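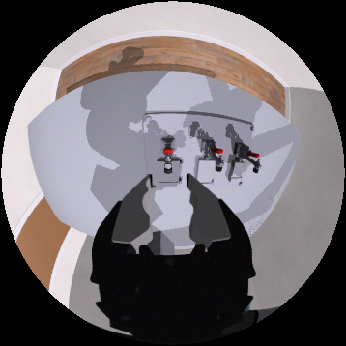 Pirdale, 03/02/2018

I've had a pile of questions about Gilbert, the practice-cell service from Erau, ever since I let slip in January that I'd signed up for it. So here are my notes, mixed in with the clamp tips I promised and never wrote up!

If you missed the earlier post: you send Erau the measurements of your bench and your fixture, and they build you a simulated copy with a robot arm on a pedestal next to it. You move the arm from your own computer and find out what it can reach and what it bangs into. I paid $954 for 30 days. That's real money for a small shop, but I'd already been quoted $3,000 for somebody to drive out from Grasbridge and do a layout visit, so I didn't agonize over it for long.

Measure the clamps open AND closed. I sent mine with the handles down and then had to send them all over again. A toggle clamp takes up a lot more air when the handle swings back, and a pair of gripper fingers needs that air. Write both heights on a piece of masking tape and stick it on the clamp (pencil, not marker, you will change your mind).

Red handles are your friend. Against a gray plate on a gray table, the handles are the only thing my tired eyes find right away in the wide round view looking out past the gripper. If yours are black, a wrap of red tape does the job. Works on the real bench too, especially after supper.

Don't trust a straight line in that round view. It bends everything. The rail along the back of the plate looks bowed, and so does the wood along the top, and I spent a good part of an evening "fixing" a rail that was perfectly fine. Use the close view for lining the fingers up with a clamp and go to the room view for anything to do with square or level.

Watch your shadows. The arm throws big dark blocks across the table and the clamp levers throw little ones on the plate, and a lever with its shadow right behind it can look like two levers. I've since moved my real bench lamp so it comes in from the side, and I wish I'd done it years ago.

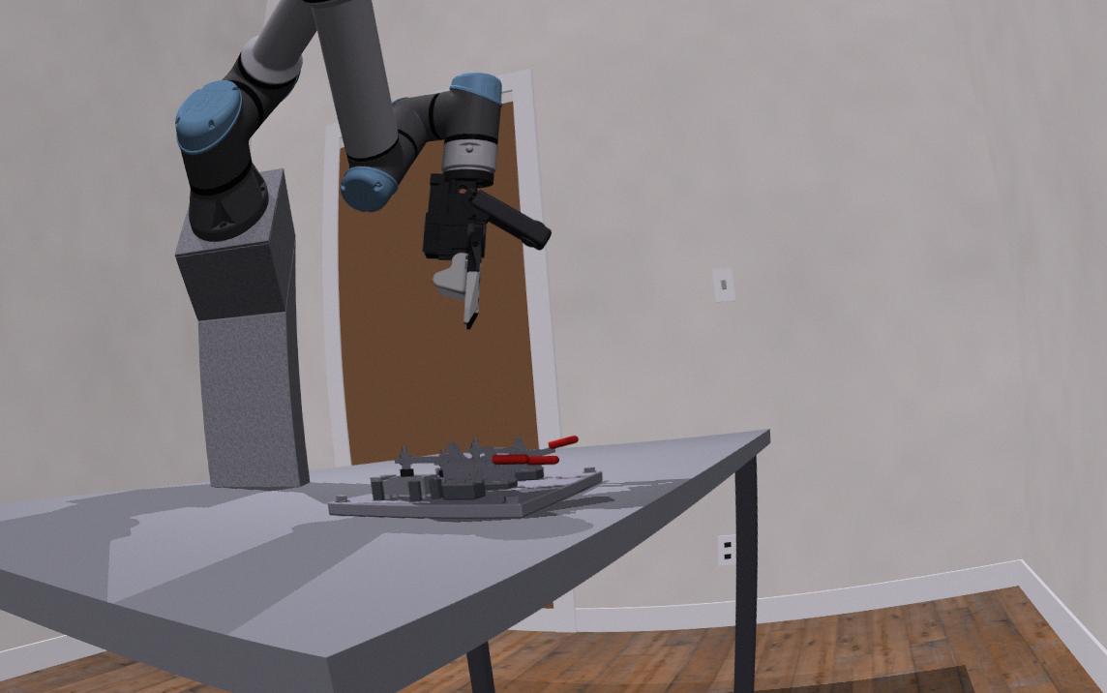
Room view, with the arm on its pedestal and the clamp plate on the table.

Keep the plate a little off parallel if that suits the reach. I'm a square-it-to-the-edge person by nature, but the arm couldn't care less, and turning the plate a touch gave me a nicer angle on the handles. Once you like it, trace the corners with a pencil so it goes back in the same spot.

Park high. Before you touch anything on the plate, bring the gripper up well clear of it. I set my parking height at 13 inches and I haven't scraped a clamp post yet, in the simulation anyway.

What I'd grumble about: the start-up guide assumes you know words like "flange" and "wrist offset," and I had to go and look them up. Changing a fixture after the first build means waiting on their people, too. I dealt with Florian Lebrun at Erau, who was patient with me through three rounds of clamp heights and never once sighed on the phone.

Would I pay for a second stretch? For this fixture, no, I've got what I needed out of it. For the drill press jig I'm drawing up now, probably yes. Send me your clamp questions in the meantime, and please include the base size, folks keep leaving that out.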